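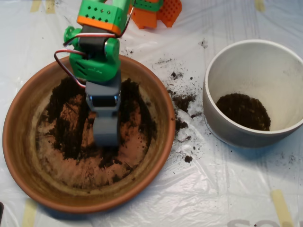 Pots, Pans & Compost > Autumn jobs

Repotting week, the wide clay pots

Quick one as I'm behind on everything. Putting the pots up now before November gets here and I forget which was which. Mostly clay, mostly the low wide ones, some before, some after, a few of the mess. Click through if you want them bigger. Captions are short, I typed them with compost under my nails.

Peninah Kioko took the good ones. Any that are squint are mine.

THE STACK BY THE BACK STEP

All the clay out in one go, widest at the bottom. Should have put newspaper between them. Didn't. One small chip on a rim, no tears shed.

THE OLD WIDE ONE, SOAKING

White bloom all up the outside. Overnight in the water butt, then a stiff brush and a drop of vinegar. Most of it shifted. What's left I quite like.

BRUSHES

Washing-up brush, old nail brush, a paintbrush for the corners. The paintbrush did most of the work.

HAMISI WITH THE SIEVE

Hamisi Khaemba getting the lumps out of last year's compost. Two goes through the coarse mesh, one through the fine. Lumps went on the roses, worms went on the heap.

THE GRIT

Horticultural grit, washed. Bag says washed anyway. Rinsed it again – the water came out like milky tea for the first three buckets, so glad we did.

COMPOST, DAY ONE

Far too wet. Squeeze a handful and it dripped. Spread it out on a board in the shed and left the door open.

COMPOST, TWO DAYS LATER

Same stuff, same board. Crumbles when you poke it now. Much darker wet than dry, always forget that.

CROCKS

Bits of a pot the frost had last winter. I know people say you don't need crocks. I put one curved bit over the hole, hump side up, and get on with it.

THE MIX

Two of sieved compost to one of grit for the houseleeks. More grit if your garden sits damp. The thymes had the same because there was some left in the barrow.

BARROW

Not much to say. It's a barrow. New tyre though.

KIPRONO'S SEMPERVIVUMS

Kiprono Mohamedi brought a tray of offsets over, 13 of them, all off the one mother plant. No labels. He thinks she's a Plilia, I think he made that up on the drive over. Happy to be told otherwise.

LAYING OUT BEFORE PLANTING

Always set them out on top first, still in their little pots, and walk round it. Moved the red one four times. Ended up back where it began.

FIRST POT DONE

Gritty top, plants well up, neck of each one sitting clear. Needs a season to fill in. Looks a bit like a bald man at present.

SECOND POT DONE

Better. Packed them closer and tucked a flat stone in at one side. Stone came from Lamisi Antwi's drive, with permission.

THE ONE I'D DO AGAIN

Compost too high, no gap left under the rim, so the first can of water went straight over the side and took half the grit with it. Leave a finger's width at least. Emptied it and started over next morning.

SMEARS

Clay pots show everything. Wet hands plus compost and you get streaks up the sides that won't come off with a cloth. Let it dry, then a dry brush, then a damp sponge last of all. Other way round just makes soup.

ADALBERTO'S BULB PAN

Shallow thing he's had for years, no idea of the maker. Crocus in the bottom, a thin layer on top of them, then the little irises. Adalberto Portela does this every autumn and swears at it every autumn. Flowers are always lovely.

BULBS ON THE TRAY

Firm ones left, soft ones right. Eleven soft, all from the same net bag. Won't be going back to that stall.

BULBS GOING IN

Pointy end up. If you can't tell, on its side, it will sort itself out.

MESH ON TOP

Chicken wire, cut rough, edges folded under. Squirrels had the lot last year inside a week. Take it off when the noses show or you'll be snipping it away from round the leaves with nail scissors, which I have done.

FEET

Three feet under each pot, set just in from the edge. Bits of slate do just as well. Main thing is that the hole isn't flat on the slab.

LAMISI'S WINDOW LEDGE

Smaller pots, same mix. She's gone for thyme and one lonely chive. Ledge faces the street so they get a good wash from passing vans.

PALE INSIDES

Peninah wanted one of the inside of a wide pot after scrubbing. The clay comes up a lot paler than you'd think, nearly pink in places. Shame to cover it really.

SWEEPING UP

Grit gets everywhere. Sweep before you hose, not after, or it all goes down the drian and stays there.

TEA

Well earned. Mug is Hamisi's, so is the biscuit.

THE FINISHED ROW

Seven wide pots along the south wall, pots a hand apart so the air gets round. They'll come in under the lean-to once it's properly cold. Taller stuff goes behind.

ONE FROM ABOVE

Stood on the step ladder for it, Kiprono holding the bottom. Best way to see where the gaps are. Lots of gaps.

LEFTOVERS

Half a bucket of mix, some grit, a handful of thyme bits with roots on. Stuck the thyme in a yoghurt tub with holes poked through. Free to whoever wants it, shout over the fence.

A few bits people have asked already

Watering – once, well, when you've planted, then leave be. Houseleeks can go without over winter if the rain gets to them. Bulbs want a look now and then if it's a dry spell.

Feed – none till spring.

Will the clay crack – might do. Dry compost and feet underneath help, so does turning empties upside down. Fleece round the outside if it's a pot you'd miss.

Where did the wide ones come from – all over. Two from a house clearance, one was my aunt's, the rest picked up singly. Look for a thick rim, they get knocked there first. Tap it and listen, a dull thud usualy means a crack somewhere.

More to add when I get the rest off Peninah. The big thyme pot still needs doing and I've got 3 bags of grit to get out of the boot.

Put up 21 October 2024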